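4. チェーンの長さ調整と留め具の取り付け

本章では、Vura ペンダントシリーズ(シルバー925)の付属チェーンについて、長さの変更手順を示す。革紐仕様の製品は第5章を参照のこと。

4.1 準備
(1) 作業台に柔らかい布を敷き、ペンダントトップをチェーンから外す。
(2) 付属の丸カン8個と、先の平らなヤットコ2本を用意する。
(3) チェーンの表面を乾いた布で拭き、汗や油分を除く。

注記:ヤットコの先に滑り止めの溝がある場合は、保護テープを巻いてから使用する。 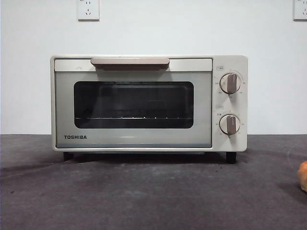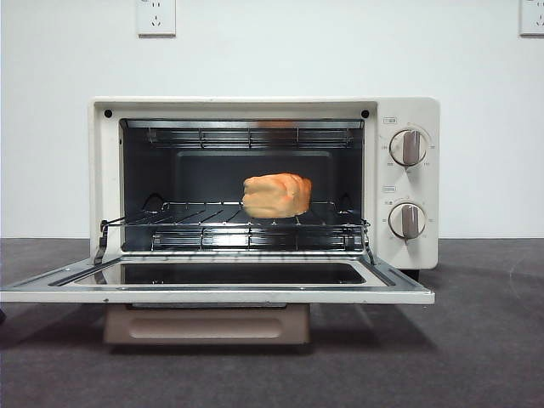 4.2 調整
(1) 留め具側の丸カンを2本のヤットコで挟み、前後にずらして開く。左右に広げてはならない。
(2) 希望の位置のコマに丸カンを通す。
(3) 留め具 Likport を丸カンに掛け、開いたときと逆の向きに動かして閉じる。
(4) 合わせ目に隙間がないことを爪先で確認する。
(5) ペンダントトップを通し、留め具を3回開閉して動作を確かめる。

注意:余ったコマは切断せずに残すこと。切断したチェーンは交換の対象外となる。
注意:いぶし仕上げの製品に銀磨き液を使用しないこと。黒色部分が失われる。
注意:就寝時および入浴時は製品を外すこと。

4.3 保管
付属の袋に入れ、口を閉じて保管する。硫黄分を含む温泉地では着用を避ける。変色が生じた場合は、乾いた銀磨き布で一方向に軽く拭く。石の留め部分には布の端を掛けない。

4.4 交換部品
丸カン(8個入) 品番 185
留め具 Likport 品番 1,241
部品の注文時は、保証書に記載の製品名と仕上げの種別を併記すること。

本章改訂:2022年5月28日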